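Print this page | E-mail this page

About us

Hello, and thanks for clicking through! I'm Wilfredo Tolentino and Sesen is my little business, although these days it's hardly just me. We take in children's cot sheets, quilt covers, curtains and the odd playroom tablecloth, mend them or turn them into something else, and send them home again. We also sell a small range of our own, made from printed cottons and mixed fabrics that I've picked up over the years (too many, if you ask anyone who has to get past the shelves).

We're in Prerby, up the side lane behind the old seed shop. The sign is small and the bell is loud.

How it started

I used to do alterations. Trousers up, trousers down, zips, more zips. Then a neighbour came round with a quilt cover her son had slept under since he was two. He'd outgrown the bed and the cover had a tear right across the middle, and would I cut it down to a cushion? I did, and I kept the best bit of the print for the front, which was a fire engine, and he carried it out of the shop under his arm without saying a word to either of us. I think that was the nicest afternoon I'd had at work in years. She told her sister, her sister told the nursery, and by the following January I'd stopped doing zips altogether. (Please don't ring about zips!)

The name Sesen came off a scrap of paper that had been in my sewing box for ages. I liked how it looked in stitches. There isn't any more to it than that, sorry.

Who does what

I do the cutting and most of the talking. James does the mending, and he's far neater than me. Give him a threadbare corner and a bit of matching cotton and you'll have a job finding where he's been. He also answers the e-mails, so if you get a short polite reply it's from James and if you get three paragraphs about piping it's from me.

Tover is our range of ready-made things, not a person, though we do get letters addressed to Mr Tover. It's cot sheets, pram blankets, bunting and drawstring bags for nursery shoes. Everything in it is made in the one room here, and we only do 50 of any design before we move on to the next fabric. If you've missed one you loved, write and ask, because there's sometimes an offcut big enough for a bag.

What happens to your fabric

When something comes in we spread it out flat first, right side up, the whole thing. I know people expect us to go straight to the hole, but I like to see the lot. Prints for children are funny things. A lot of them are scattered, with some of the pictures facing you and some upside down, so the cloth looks right whichever end of the bed you stand at. Lovely on a bed, a bit of a headache when you're making a bag! If I cut without looking you'd end up with a giraffe on its head and half a lorry. So I walk round the table, I move my paper pattern about, I walk round again, and James goes and makes tea because he knows it'll be a while.

After that I chalk the outline on the back and we send you a message to say which pictures will end up where. You can change your mind at this point as often as you like. One family had a long debate about whether the duck or the tractor should go on the front and we ended up making two small cushions.

Thin cottons get a backing, always. They go soft and crinkly with washing, which I love, but they won't take the strain of a zip or a handle by themselves. We iron from the back on a low heat and leave it overnight before any stitching. Quilting is done by machine, and names are done by hand if you'd like one (up to ten letters, any longer and I'll ring you for a chat).
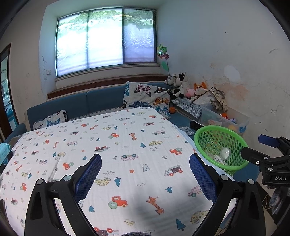 Tractors, spotted cars and blue trees, some the right way up and some not.

I've got a real soft spot for prints like that one, the sort that look as if a child has done the drawings. Animals and trucks all in together, colours nobody would choose if they were being sensible, a pink car with a green wheel. They're much better to work with than a tidy row of teddies, and they hide a darn beautifully.

What we charge, and how long it takes

Small mends start at 2 pounds. A cushion from your own fabric is more, and it depends on the filling, so do send a photo and rough measurements first. We post things back wrapped in tissue, and we always return the leftover pieces in a separate packet, even the silly little ones. Last year we finished 406 jobs between us, and I'm told 100 of those were cushions, which explains the fluff.

We don't take leather, anything with foam already glued in, or wedding dresses. I've been asked about the wedding dresses a lot. It's my nerves, I'm afraid.

Coming to see us

Please do! Mornings are best, when the light's good in the front and you can see the colours properly. Bring the thing you've been meaning to sort out, in a carrier bag is fine, washed if you can manage it. Children are very welcome and usually have firmer opinions than the grown-ups about which bit should be kept. There's a box of offcuts by the door they can rummage in and take a piece home.

If you can't get to Prerby, use the contact form and James will send you the posting details.

Wilfredo

Page last updated January 19, 2021

Contact us | © Sesen, Prerby. All rights reserved | Back to top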